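4. Setting up the subscriber list and comment moderation

Complete section 3 first. The blog must have a title and at least one published post before Nostelo will accept subscribers.

4.1 Turn on the subscriber list

1. Sign in and open Settings > Readers.
2. Set Subscriptions to On.
3. Enter a sender name. New blogs use the account name until this field is changed.
4. Choose a delivery time. Posts published after that time go out the next day.
5. Click Save, then Send Test.

Note: The test message goes to the account owner only. If it has not arrived after 4 minutes, check the spam folder before sending another.

4.2 Import readers from another blog

1. Export the list from the old service as a CSV file.
2. Remove every column except the email address and the date joined.
3. Go to Readers > Import and select the file.
4. Review the Skipped tab. Error 1406 means the address is a duplicate.

Caution: An import cannot be undone. Lists with more than 150 addresses are held for review and cannot be edited during that period.

4.3 Moderate comments

1. Open Settings > Comments.
2. Select Hold First Comment. Returning readers are then approved automatically.
3. Add blocked words, one per line.
4. To share the work, enter a second moderator's email address under Roles. Moderators can approve and delete comments but cannot edit posts.

4.4 Add a header picture

1. Open Design > Header and click Upload.
2. Drag the picture until the part to be shown sits inside the guide lines.
3. Click Apply.
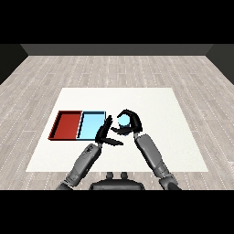

Figure 41. Plank floor and dark walls, with black bands at top and bottom.

Note: The Dakitz theme hides the header on phones. To show it, clear Compact View in the theme options.

5. If the old header still appears, reload the page.

Continue with section 5, Scheduling Posts.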